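3.2 Cell layout and upkeep

The Rostami cell is a single two-armed station built for facing up and restocking small cylindrical goods. It stands on a concrete floor in a storeroom at the Trultareo site and works one bay of ordinary retail shelving with perforated metal uprights and board shelves. We kept the bay as supplied. Earlier trials at Floment used a purpose-built rack with machined shelf datums, and the policies trained there transferred poorly to shop fittings, where boards sag and uprights lean by a few millimetres.

Demonstrations are recorded by a person working bare-handed in the bay with a head-mounted camera, and the arms are later run against the same shelves from a matching viewpoint. The operator kneels or crouches for the lower levels and takes stock from an open carton on the floor. No markers are fitted to the hands. Hand pose is recovered offline, and frames in which the fingertips are hidden for too long are dropped before retargeting. 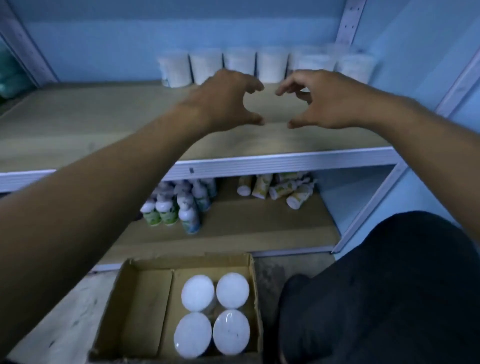 Figure 3. Head-camera view of the upper shelf, with both hands over the clear board and tubs along the rear. The partitioned carton is at the bottom.

The viewpoint in Figure 3 is the one the robot's own camera has to reproduce. Its mount is a short aluminium mast with two clamped joints, and most of the set-up time goes into it. We align it by placing a printed board on the upper shelf, reading the reprojection error, and nudging the lower joint until the error settles. The upper joint is then pinned. A mast that has been knocked shows up first as a vertical offset at the shelf lip, so the morning check uses the lip as a horizontal reference before any arm motion is allowed. If the offset exceeds 4 pixels the full alignment is repeated.

Carton placement proved more troublesome than we expected. The flaps fold outward and can foul the left forearm on its way up to the shelf, and on the early runs this tripped the force limit repeatedly. A low steel stop is now bolted down during robot runs to hold the carton square to the bay. It is removed for demonstrations – operators found it in the way of their knees.
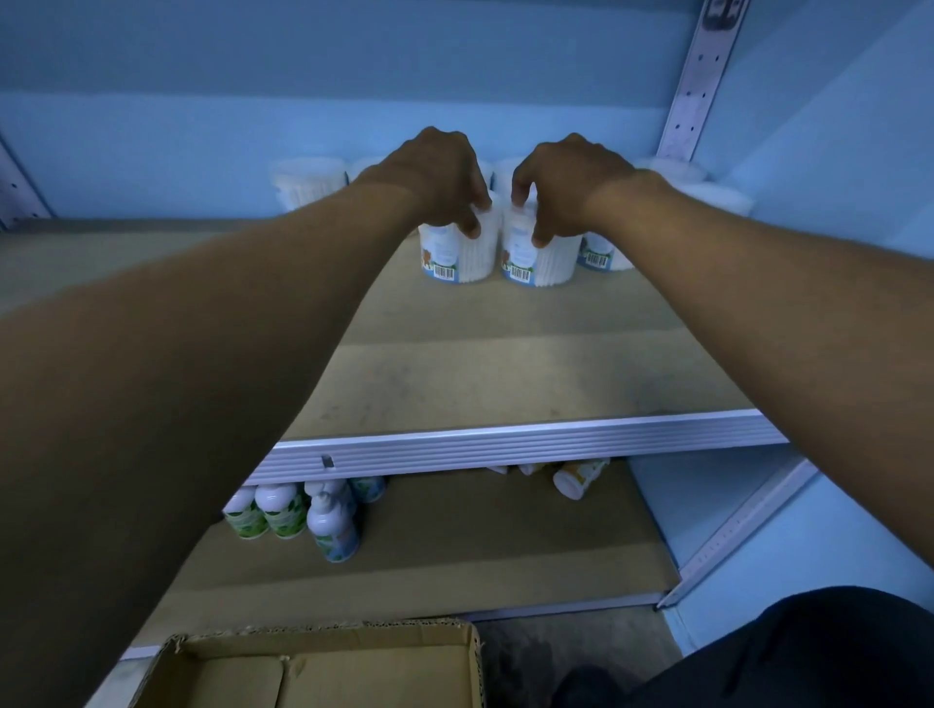 Figure 4. Top grasp on two adjacent tubs of cotton swabs. Fingers curl over the rims and leave the labels and barcodes clear.

The grasp in Figure 4 is the reason for the fingertip design. Taking a tub from the top needs little clearance at the sides, but it puts all of the load on the rim. The first set of pads was hard urethane and slipped on smooth plastic once it had picked up dust from the boards. The Resix pads now fitted are softer and slightly concave, and hold the rim without squeezing the wall. They wear at the leading edge. Pads are wiped down with isopropyl alcohol at the start of each shift and replaced as a pair after around 74 hours of running, or sooner if the edge shows a visible flat. Replacing only one pad shifts the grasp centre enough to tilt a tub as it leaves the board.

When two tubs are handled together the arms come very close at the wrists. The controller treats the pair as one body while both grasps are closed and enforces a minimum gap between the forearm covers. This gap has to be set again whenever a cover is taken off, as the covers seat differently depending on how the screws are tightened. We tighten in a cross pattern and check the gap with a feeler gauge. 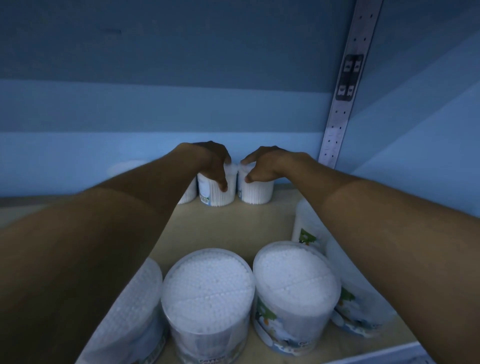 Reaching the rear row loads the shoulders most heavily, with both arms near full extension, and it is there that backlash in the second joint first becomes noticeable. A weekly routine drives each arm to a fixed rear position and logs the motor current on the way in and out. The belts on the left arm were retensioned twice during the study; the right arm needed no adjustment.

In all, 2,345 demonstrations were kept after filtering. Robot runs were stopped for unplanned repairs on 9 occasions, most of them for a cable at the left wrist that chafed against its clip. Rerouting the cable outside the cover in April cured the fault. The revised clip position is used in all of the results reported in Section 4.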